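2020-05-17 / Plevum 시뮬레이션 패키지 시범 도입, 중간 보고

안녕하세요. 지난번 메일에서 "다음엔 좀 길게 쓸게요"라고 해 놓고 정말 길어졌습니다. 바쁘시면 '돈 얘기'랑 맨 끝의 '부탁드릴 것'만 먼저 보셔도 돼요. 나머지는 제가 요즘 뭘 하고 지내는지에 대한 이야기입니다.

## 지금 어디까지 왔나

Plevum은 양팔 로봇이 물건을 다루는 연습을 할 수 있게 방과 가구, 소품을 통째로 만들어 주는 시뮬레이션 패키지예요. 신청서에는 "실물 팔을 사기 전에 조작 과제를 설계하고 검증할 도구를 고른다"고 썼고, 후보가 Plevum과 Clandden 둘이었죠. Clandden은 평가판 기간이 먼저 끝나서 결과가 이미 나와 있고, 지금은 Plevum 쪽을 한참 파는 중입니다.

설치는 생각보다 수월했어요. 매뉴얼 앞부분이 꽤 친절합니다. (뒤로 갈수록 불친절해지는데 그건 밑에서 따로 투덜거릴게요.) 연구실 구형 데스크톱에서도 돌아가긴 하는데, 카메라를 여러 개 켜면 눈에 띄게 버벅거려서 결국 Tunstall 건물에 있는 공용 서버로 옮겼습니다. 옮기는 데 이틀 정도 생각했다가 라이선스 파일 경로 때문에 닷새를 썼어요. 일정표에서 하루 이틀씩 밀린 칸들은 거의 다 이것 때문입니다.

과제는 서랍 열기부터 잡았습니다. 신청서에는 '물건 집어 옮기기'가 먼저였는데 순서를 바꿨어요. 집어 옮기기는 Clandden에서도 비슷하게 잘됐거든요. 두 제품의 차이가 드러나는 건 손잡이를 잡고 당기는 동작 쪽이겠다 싶었고, 해 보니 그 예상은 맞았습니다.

## 서랍 열기, 숫자로

지금까지 기록을 남긴 시도는 103회입니다. 성공률을 적고 싶은 마음은 굴뚝같은데, 중간에 성공 판정 기준을 한 번 바꾸는 바람에 앞뒤를 그냥 합치면 거짓말이 돼요. 처음엔 서랍이 조금이라도 움직이면 성공으로 쳤다가, 나중에는 손이 들어갈 만큼 열려야 성공으로 바꿨습니다. 앞쪽 기록을 새 기준으로 다시 판정하고 있고, 최종 보고서에는 하나로 맞춘 숫자를 넣을게요.

숫자 없이도 말씀드릴 수 있는 건 이 정도입니다.

- 실패는 대부분 손잡이에 닿기 직전에 나옵니다. 손잡이가 가늘어서 손가락이 위나 아래로 살짝만 빗나가도 앞판을 그냥 밀어 버려요.
- 한번 제대로 잡으면 당기는 건 잘합니다. 서랍 마찰값을 꽤 올려 봐도 버텼어요.
- 위 칸이 아래 칸보다 쉽습니다. 아래 칸은 팔꿈치가 접히는 각도가 애매해서 경로 계획이 자주 포기하더라고요.
- 벽 가까이에서는 쓰지 않는 쪽 팔을 어디에 둘지도 문제예요. 처음엔 신경도 안 썼다가 벽 충돌 경고를 잔뜩 받고 나서야 대기 자세를 따로 만들었습니다.

대기 자세를 넣은 다음부터는 충돌 경고가 확 줄었어요. 이건 진짜 기분 좋았습니다! 반나절도 안 걸린 수정이었는데 그 주에 한 일 중에 제일 효과가 컸어요.

## 방 꾸미기 기능에 대하여

Plevum이 홍보에서 제일 크게 내세우는 게 방을 매번 다르게 꾸며 주는 기능입니다. 벽 무늬, 바닥, 그림, 가구 색, 위에 올라가는 소품까지 전부 섞어 줘요. 솔직한 첫인상은 '이렇게까지 요란할 필요가 있나'였습니다. 바둑판 무늬 벽이 나오고 서랍 앞판 색이 칸마다 달라지고, 사람이 살 방이라면 좀 어지러울 조합도 많아요.

그런데 학습용으로는 이 요란함이 쓸모가 있습니다. 무늬 없는 회색 방에서만 연습시킨 모델을 다른 방에 넣어 봤더니 서랍을 아예 못 찾는 경우가 나왔거든요. 방 설정 30종을 섞어서 다시 학습시키니까 적어도 서랍 쪽으로 팔을 뻗는 데까지는 안정적으로 갑니다. Clandden에도 비슷한 기능이 있긴 한데 색만 바뀌고 무늬나 소품은 직접 넣어야 해서, 이 항목은 Plevum 손을 들어 주고 싶어요.

불만도 있습니다. 방 설정을 고정하는 옵션이 매뉴얼 뒤쪽 부록에 한 줄로만 나와요. 그걸 못 찾아서 같은 조건 비교를 한다고 해 놓고 방이 매번 바뀌는 걸 며칠이나 몰랐습니다. 그 기간 기록은 비교에서 뺐고, 위에 적은 103회에도 안 들어가 있어요. 그리고 소품이 서랍장 위에 무작위로 놓일 때 가끔 서로 겹쳐서 튕겨 나갑니다. 업체에 문의했더니 알고 있는 문제이고 다음 버전에서 고치겠다고 하네요.

## 카메라 시점

신청서 심사 때 "시점이 몇 개나 지원되느냐"는 질문을 받았는데 그때 제가 대답을 얼버무렸죠. 이제는 답할 수 있습니다. 저희가 쓰는 설정은 몸통 위쪽 시점 하나와 손목 시점이고, 둘을 같은 시각에 저장할 수 있어요. 몸통 쪽은 가구와 팔의 위치 관계를 보기에 좋고, 손목 쪽은 손가락 사이에 뭐가 들어오는지 보기에 좋습니다.

다만 손목 시점은 팔이 엉뚱한 데를 향하고 있으면 무늬만 가득 들어와요. 이런 프레임을 학습에 그대로 넣어도 되는지 아직 결론을 못 냈습니다. 빼자니 실제 로봇도 그런 화면을 보게 될 테고, 넣자니 용량이 아깝고요. 일단은 전부 저장해 두고 절반씩 나눠서 비교해 보려고 합니다. 저장 용량은 Tunstall 서버에 여유가 있어서 당분간 괜찮아요.

## 돈 얘기

예산은 계획 안에 있습니다. 평가판은 무료였고, 지금 쓰는 건 좌석 2개짜리 단기 라이선스예요. 공용 서버 사용료가 예상에 없던 항목인데, 구형 데스크톱용으로 잡아 둔 그래픽카드 교체비를 안 쓰게 돼서 그쪽에서 메우면 됩니다. 항목 변경 신청서는 따로 보내 드릴게요.

정식 라이선스로 갈 경우 교육기관 할인이 되는지도 물어봤는데, Vurside라는 대리점을 통해야 한다고 해서 견적을 요청해 둔 상태입니다. 답이 좀 느려요. 한 번 더 재촉해 보겠습니다.

## 요즘 돌리는 화면

설정은 노란 바둑판 무늬 방입니다. 목표는 초록색 앞판이 달린 왼쪽 위 서랍이에요. 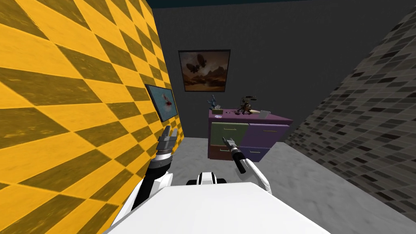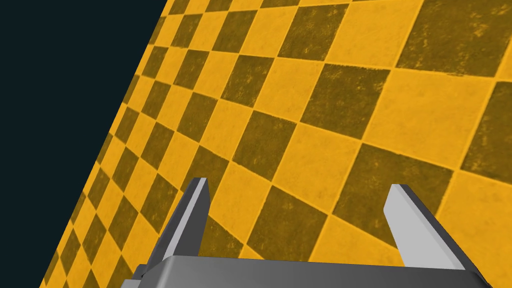 ## 다음에 할 일

1. 앞쪽 기록 재판정을 끝냅니다. 지루한 일이지만 이게 돼야 두 제품 비교표를 쓸 수 있어요.
2. 손잡이 접근 동작을 두 단계로 나눠 봅니다. 손잡이 앞에서 한 번 멈추고 손목 시점으로 위치를 다시 맞춘 다음에 들어가는 방식이에요.
3. 아래 칸 서랍용으로 몸통을 조금 뒤로 빼는 시작 위치를 따로 만듭니다.
4. 서랍을 연 뒤에 위에 있는 소품을 넣는 과제로 넘어갑니다. 신청서의 '집어 옮기기'를 여기서 같이 해결하려고요.
5. 최종 비교 보고서 초안을 7월에 드립니다.

2번이 생각대로 안 되면 4번이 밀릴 수 있습니다. 그럴 땐 4번을 줄이고 비교 보고서 날짜를 지키는 쪽으로 하겠습니다.

## 부탁드릴 것

두 가지예요. 첫째, 단기 라이선스 연장 승인이 필요합니다. 초안을 쓰는 동안에도 프로그램을 열어 확인할 일이 계속 생길 것 같아요. 둘째, 최종 보고서에서 Clandden 쪽을 어느 정도 깊이로 다룰지 의견을 듣고 싶습니다. 서랍 과제는 Clandden 평가판 때 짧게만 해 봐서, 같은 분량으로 비교하려면 평가판을 한 번 더 신청해야 하거든요. 짧은 부록 정도로 괜찮다고 하시면 지금 있는 기록으로 쓰겠습니다.

답장은 편하실 때 주세요. 라이선스 건만 조금 먼저 봐 주시면 감사하겠습니다!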